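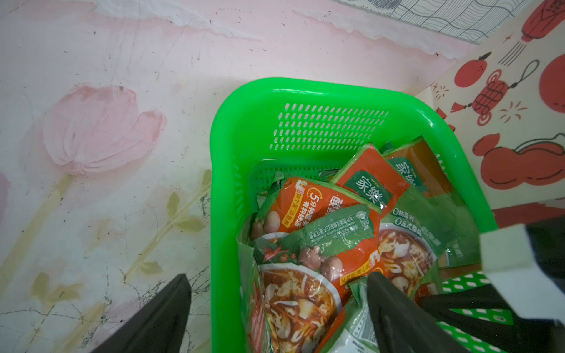 Hi, and welcome to the questions page for my little noodle soup newsletter! I write it from my kitchen in Triltesthorpe, it goes out every Thursday, and the same questions keep landing in my inbox, so I've put my answers in one place. If yours isn't covered, just hit reply on any issue and I'll get to it (slowly, sorry).

## What is this newsletter, anyway?

It's me eating instant noodles and telling you what I thought. Sometimes there's a proper recipe, sometimes it's a long ramble about broth. I started it for a few friends at my old job at Skinner and it kind of got away from me. There are 500 of you now, which still makes me nervous every time I press send.

## Do I have to pay for it?

Nope! The Thursday email is free and I plan to keep it that way. There's a paid version for $5 a month that gets you one extra issue and access to the recipe archive. If money's tight, stick with the free one and don't feel bad for a second.

## How do you pick what to review?

Mostly I walk into the grocery store on Takgate and grab whatever I haven't tried. I buy everything myself. I do get offers of free boxes now and then and I say no thanks, since I'd feel weird being rude about a soup somebody mailed me.

## How many have you tried?

I passed 100 in March and celebrated by eating a sandwich.

## Can you read all the packages?

Not even close. I use a translation app on my phone for the ones in languages I don't read, and it gets the cooking times right most of the time. The ingredients are hit and miss. If you have a food allergy, please don't go by my translation! Look for an importer's label in English, and if the information isn't clear, skip it and get something else.

## Should I use the whole seasoning packet?

I almost never do on the first try. I put in half, stir, taste, and add more until I like it. Brands are wildly different on salt, and you can't take it back out once it's in there. (You can add more water, but then you have a big bowl of sad soup.) Chili oil I always add at the end, a little at a time.

## My noodles always go mushy. Help?

Take them off the heat a bit before the package says to. They keep cooking in the hot broth while you're looking for a spoon. If I'm adding vegetables, I cook those first and drop the noodles in after, so nothing is sitting around waiting.

## What's the best way to add an egg?

Depends on my mood! For a quick lunch I beat one in a cup and pour it in slowly while I stir, so you get those soft ribbons. When I've got more patience I crack it straight into the simmering pot, put the lid on and leave it alone until the white is set. Boiled eggs are great too, and I usually have a few in the fridge.

## Are instant noodles bad for me?

I'm a person with a newsletter, so please ask your doctor about that one. I can tell you they're salty, and that I don't eat them every day even though it may look that way from the outside. Tofu, frozen spinach or leftover chicken all make it feel more like dinner.

## What pot do you use?

A small saucepan called a Skillach that I found at a yard sale. The handle wobbles. I've been asked for a link more than any other thing and I don't have one, I've looked! Any small pot with a lid will do the same job.

## Can I suggest a flavor?

Please do. I keep a list. Sour and spicy soups go to the top because those are my favorites, and anything with cheese goes to the bottom, where it will stay for a good long while.

## I signed up and got nothing. What happened?

Check your spam folder first, then make sure you clicked the link in the confirmation email. If you signed up on a Thursday evening you may have just missed that week's issue, and the next one will find you.

## How do I unsubscribe?

There's a link at the bottom of every email. One click and you're out, no survey.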